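Stustitz Plollik Kitchen Workcell Package
Simulation and safe-practice edition for single-arm household manipulation

Product overview

The Plollik Kitchen Workcell Package is a simulated work environment with a written code of practice for teams preparing a robot arm to operate at a domestic counter. It is supplied by Stustitz to laboratories, training departments and equipment builders who need a documented procedure before an arm is installed in a physical kitchen.

The package is made up of 2 parts. The first is the kitchen model, which contains a counter, sink, stove, cabinets and a set of movable household items. The second is the Plollik Practice Manual, a document of 122 numbered clauses covering layout, approach paths, gripping, stopping, supervision and recordkeeping. The clauses are written so that they may be adopted in full or copied one by one into a purchaser's own safety file.

The current edition of the manual was released on 1 Apr 2023 and replaces all earlier editions. Purchasers working from an earlier edition should check their local procedures against the table of changes at the back of the manual.

Scope

The manual applies to a single arm mounted at a fixed position beside a counter. It does not apply to mobile bases, to two arms sharing one counter, or to any arm working over a lit burner. Purchasers who need guidance on shared counters should request the Oh Supplement, which is sold separately and is numbered to follow the main manual.

Nothing in the package replaces the law or the published standards that apply at the place of installation. Where a clause in the manual is less strict than a local requirement, the local requirement must be followed.

Layout rules

The counter is divided into three areas for planning purposes: the working area, the restricted area and the no-entry area. Each purchaser must mark these areas on a floor plan before the first task is run. The plan is to be kept with the task record.

The working area is the part of the counter where items may be picked up and set down. It must be within comfortable reach of the arm at every point, with no joint held at the end of its travel.

The restricted area includes any place where the arm may pass but may not release an item. Sink basins and the edges of cooktops are normally placed in this class.

The no-entry area includes stored knives, the underside of upper cabinets and range hoods, and any space in which a person may stand during operation. The boundary around a knife block must be drawn to include the handles as well as the block itself.

Cabinet handles are to be treated as obstacles. The manual requires that they be modeled at full depth, including their mounts. A flat door panel is not an acceptable substitute when clearances are being checked.

Approach and gripping

An arm must approach an item along a path that has been reviewed in simulation. Where 2 items stand close together, the path to the first must be reviewed for contact with the second. Clause 40 sets out the order of work: confirm the position of both items, select the side with the greater clearance, reduce speed, and close the gripper only after the final position has been confirmed.

An item that is partly hidden behind another is classed as obstructed. An obstructed item may not be picked up until the item in front has been moved or a second viewpoint has confirmed the full outline.

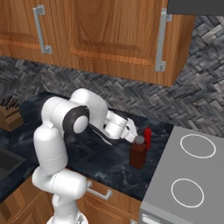
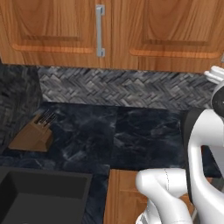
How often should a reviewed path be checked again?
A reviewed path should be checked again whenever the arm, the gripper, the counter layout or the set of items is changed. If none of these has changed, one full check each August is sufficient under the manual.

Supervision

One trained supervisor must be assigned to each session. The supervisor has authority to stop the work at any time and is not required to give a reason before doing so. The duties of supervisor and programmer may be held by the same employee during simulated work, but must be separated during physical work.

Before a physical session begins, the supervisor must confirm the following:

The stop control has been tested and is within reach.
The floor plan matches the kitchen as it stands.
All burners are off and have been off long enough to be cool.
Knives have been removed or placed behind a fixed guard.
Every person in the room has been told that the arm is about to move.

A session that has been stopped may be restarted only by the supervisor who stopped it, or by a replacement whose assignment has been entered in the record.

Use of simulated results

Simulated results may be used to reject a path. They may not be used alone to approve one for physical work. A path that has passed review in simulation must next be run at reduced speed with no items on the counter, then with empty containers, and then with the items intended for the task. The result of each stage must be entered before the next stage is started.

Purchasers are reminded that friction, container weight and small movements of the mounting surface can differ from the values used in the model. Measured values should be entered wherever they can be obtained. Where a default value has been kept, the record must say so.

Records

The package includes a record template that can be completed on screen or printed. Each entry must give the task name, the edition of the manual in use, the path file, the supervisor, and the outcome. Unplanned contact must be entered even when nothing was damaged. Contact with a cabinet face, a handle or a backsplash is counted as unplanned contact in the same way as contact with a movable item.

Records may be exported to the Todis logbook format. Purchasers who already hold a Todis license can import the template without further charge. Records should be kept for as long as the arm remains in service at the same location.

Contents of the package

Kitchen model with editable counter, sink, stove and cabinet positions
Movable item set, including bottles and other common containers
Plollik Practice Manual, printed copy and digital copy
Floor plan sheets for marking the three areas
Record template
Supervisor checklist, suitable for wall mounting

Ordering information

Catalog number: 727
License: one site, unlimited workstations at that site
Updates: corrections to the current edition are included
Related item: Oh Supplement for shared counters

Orders are accepted from organizations only. The order form must name the site at which the package will be used and the department responsible for keeping records. A site license may be transferred to a new address on written request, provided that use at the former address has ended.

Questions about the meaning of a clause should be sent in writing to the Stustitz standards desk, quoting the clause number and the edition. Replies apply to the clause as written and do not amount to approval of a particular installation.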